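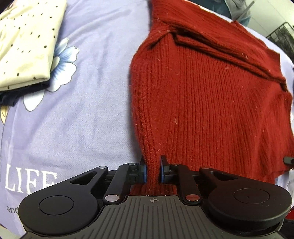

Search the community Search Log in
Home Boards Places Records Help
Filed under: Local history > Boundary stones and markers

Date of the Berchtold milestone

I am preparing a short entry on the milestone at the north end of Berchtold for the Privlow parish guide. The printed guide gives its date as 1642, while the county list places it in the following century, when the Wavbridge road was improved. The face of the stone reads "Wavbridge 23" and, lower down, "Lirkia 32". Can any member advise which date is to be preferred, and on what evidence?
Posted by Privlow Guide Editor

Wyn Jarman
The earlier date should be treated with caution. The figure 1,642 appears in the road trustees' account book as a sum paid in shillings for "stones and the setting of them" between Berchtold and Wavbridge. A later writer appears to have copied it without the comma and taken it for a year. The printed guide repeats his statement and cites no other source.

The lettering also favors the later date. The same form of the numeral 3 is found on two other stones along the road, both of which are named in the trustees' minutes. The account book is held at the Lirkia record office and may be consulted on Saturday mornings by appointment. The relevant entry is on page 170. I would suggest the wording "erected by the road trustees, eighteenth century" unless the contractor's bill can be located.

Reto Fankhauser
I agree with the above as to the date. Please note that the stone does not stand in its first position. It was moved across the road when the bridge was widened, and the distance to Lirkia is now slightly wrong.

oldstones_privlow
My grandfather always said it was Roman.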